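Clastier Community Help > Training and demonstrations

Folding works when I hold the gripper, but the arm always misses the sleeve

Posted 8 Jul 2021 by slowfold

Hello all. I am trying to teach a Jonik arm to fold shirts and other soft clothes. I record with the hand-held gripper from the Kordestani kit, the one with the camera on it, and I train with Iseck using the default settings. Until now I have 116 demonstrations, all made by me, in the evenings, on the bed in my bedroom.

When I do the fold by hand it goes well almost every time. When the arm does it, it goes to the right area, lowers down, and closes a little above the cloth. Sometimes it takes the very top of a wrinkle and then loses it when it lifts. With a small towel I don't have this problem, or only rarely. The sleeve is the worst, and dark clothes are worse than light ones.

I checked the calibration of the camera two times. The arm is mounted beside a normal table and the clothes lie flat on it. Should I record more of the same, or is something wrong in how I record? I also have the remote control set for the arm, but I find it very tiring and I can make only a few good folds with it in one hour.

slowfold

towel_first

More data. I had the same thing and at 916 episodes it went away. I did not change anything else.

kestrel_bench

I don't agree that you should only record more, at least not yet. I had almost this same problem in April and I lost many evenings before I understood it.

First, the bed. A mattress is soft. When you push the fingers down beside a sleeve, the mattress gives way and the lower finger slides under the cloth without any effort. Your hand learns this and you don't notice it. On a hard table the same movement is not possible, so what the arm has learned does not fit the place where it works. Make 13 demonstrations on the table, with the same shirt, and look if your own movement changes. Mine became much flatter, and I started to drag one finger along the table before closing.

Second, your speed. Please open your recordings and go through them slowly, one picture after the other, especially the part where you come near to the cloth. I was sure that I moved slowly, and still I found a lot of smeared pictures exactly there. With a dark sleeve the edge is already difficult to see, and with blur there is not much left to learn from. Stop for a short moment above the cloth with the fingers open, then go down. It feels strange at first, but after one evening you do it without thinking.

Third, the start positions. I always began from the same side of the bed, because on the other side was the wall. The arm then could do left sleeves and was very bad at right ones. Turn the shirt between the recordings, and also throw it down badly sometimes.

About the remote control: I would not use it for whole folds. I use it only for corrections. I let the arm run, and when it is going to close too high I take over, finish the grasp, and give it back. Iseck can mix these with the hand-held ones, but you must mark them as corrections when you import them, otherwise it will count the bad part before as a good example also (I made this mistake).

Keep the old recordings from the bed. I still train with mine, only with a lower weight, and they help with the order of the steps. The ones I removed completely were those where I could not find a clear view of the cuff in the two seconds before closing. It was more than I expected, and many of them looked like this one from my set, made on the bed with a navy garment.
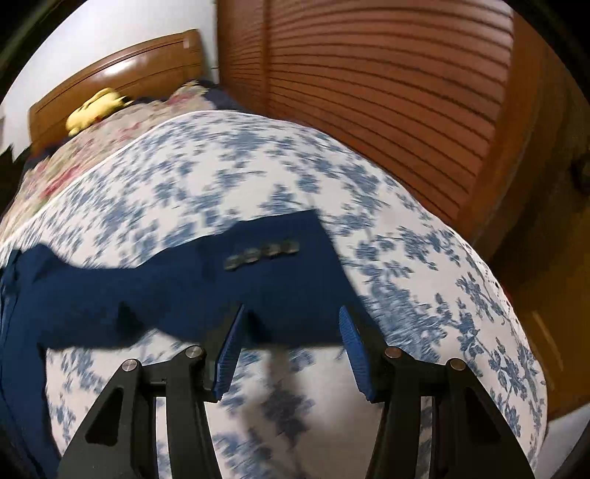
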